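Notes for the kit talk, second draft
Speaker: me. Slides: Nives Orlandini has the clicker, so look at her when you want the next one.

Slide one, title

Hi everybody, thanks for sticking around after lunch. I'm going to talk about the Skutlow kit, which I've been using for most of a year now, and what I'd tell you if you were thinking of buying one. Tirkatex sells it. They didn't pay for this talk and they haven't seen these notes (they did send me a replacement cable, which I'll get to).

Quick show of hands – who's used a handheld gripper to record demos before? If it's more than half the room, skip the next bit and go straight to unboxing.

Slide two, what you get

The kit is two handheld grippers, a case, a stack of printed calibration sheets, a charger and a subscription to their processing service. You pick up the grippers, you do the chore yourself, the kit records it, and you upload the session. Their service figures out where your hands went and sends you back files you can train on. You don't need an arm on the bench while you're recording, and that's the part that sold me. My arm was in pieces that month.

Say the thing about the case here. The case is great! The foam is cut so the grippers only go in one way around, and I've never once put them away wrong.

Slide three, unboxing and first day

Leandro Rivadeneira and I unpacked it at his place and we were recording before dinner. The printed guide is short and pretty good up to page six, where it tells you to run the calibration and then doesn't tell you how to know when it's finished. You wait for the second beep. I've told them. The web version of the guide has it now.

Firmware update: do it on the first day, do it over the cable. I tried it over Wi-Fi and lost an evening.

Slide four, the jobs I tried

Go slow here, people will want to write these down.

Cups onto a shelf went fine from the start. Folding dish towels was okay, a bit sloppy on the corners. Shirts on hangers was the one I really wanted, and it's the hardest thing I've asked the kit to do. You have to open up the collar with one hand and feed the hanger in with the other, and then there's a moment where everything is bunched together and the tracking has to keep hold of both grippers at once.

My first batch was 200 demos. The service accepted most of them, and the ones it threw back were nearly all from that same moment at the collar. I slowed down, kept my elbows out (you feel ridiculous, you get used to it) and the second batch of 300 came back a lot cleaner.

If Cheng-en Chung is in the room, thank him for the elbow tip. He got it from doing towels.

Slide five, comparing with the Ruller

Somebody always asks, so let me get in first. The Ruller is lighter, and if you have small hands you'll like the grip better. Ka-ming Tam let me borrow hers for a few weeks. The trigger is softer and my wrist was happier at the end of a long session. What I didn't like was the software. You process everything on your own machine, it wants a beefy graphics card, and the error messages are just numbers. With the Skutlow I upload, go make coffee, and read a report in plain English when I come back.

If you have the hardware and you care about keeping your recordings in house, get the Ruller. I mean it. For me the upload was worth paying for.

Slide six, the hanger job

Leave this one up for a while and drink some water.

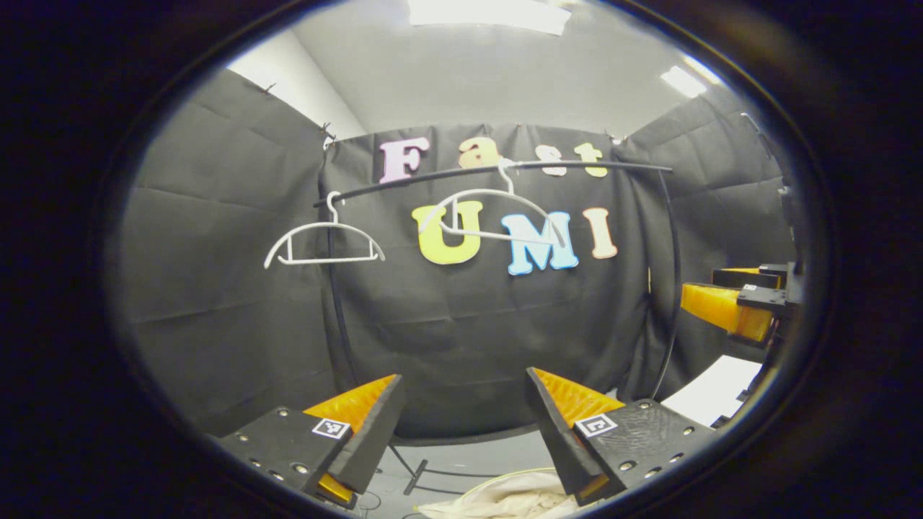
Can you use the kit if you don't own a robot arm yet?
You can record and process everything without one, and the files will keep until you buy an arm, but you won't find out how good your demos are until something tries to replay them.

Slide seven, money and support

The kit comes with 400 uploads and after that you buy more in packs. Don't burn them on practice runs like I did. There's a local preview that checks a session before you send it, hidden under the Tools menu, and I found it way too late.

Support is one guy as far as I can tell, Chak-lun Lai, and he's terrific. My left gripper started dropping its connection whenever I turned my wrist over. He had me wiggle the cable on a video call, said "yep, that's the cable," and a new one came in the mail. It's been fine ever since. I do worry a little about what happens when he takes a vacation.

Grumbles, say these fast: the charger light is way too bright, the app forgets your session names if you close it mid-upload, and the finger pads are only sold in sets when you usually just want one.

Slide eight, would I buy it again

Yep. I'd get the smaller upload pack and a spare cable on day one.

Questions. If they ask about the Tsang adapter for mounting the fingers on an arm, mine's still on order, so send them to Leandro. He has one in his bag and he'll happily show it off at the break.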